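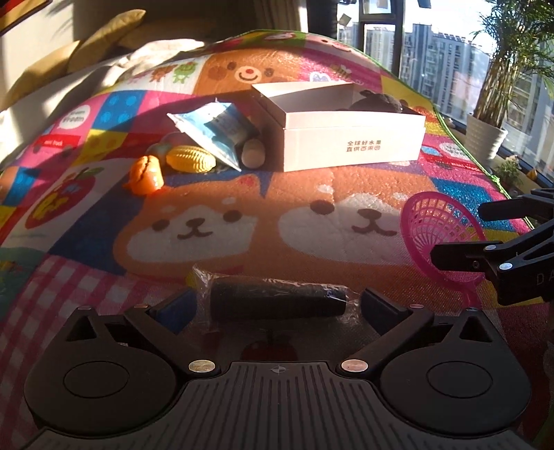 Flumdale Patchwork Play Mat, 5 months in

I wasn't going to review a play mat, but this one has been on our floor since last November's sale ended up (finally!) in my cart, and people keep asking me about it. It's the padded one with the cartoon squares, and my kids picked it for the two big Shiba Inu faces. I wanted plain gray. I lost.

The padding is great, way better than the thin Stululach mat we had before. My knees can take a whole afternoon of sorting toys on it, and the green edging hasn't come loose anywhere.
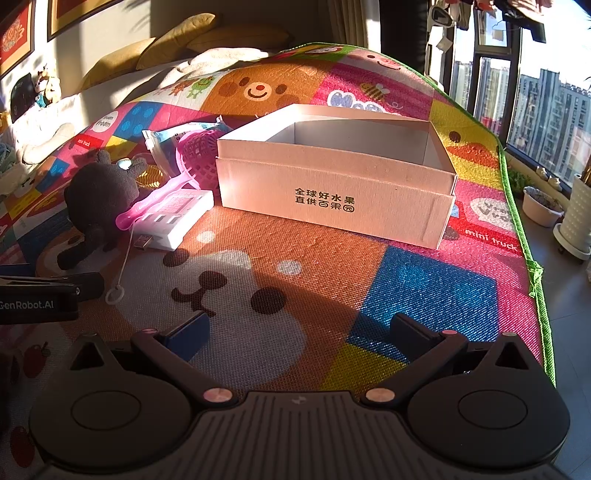

Cleanup is where I'd knock off a star. The pattern is so busy that small stuff just vanishes into it, and I've lost 2 puzzle pieces in the pink squares alone. Now everything goes in an old cardboard box at the end of the day. Juice wipes right off, marker takes some scrubbing. It's bulky to fold too, so ours mostly stays out.

Four stars, and I'd buy it again, maybe a size bigger.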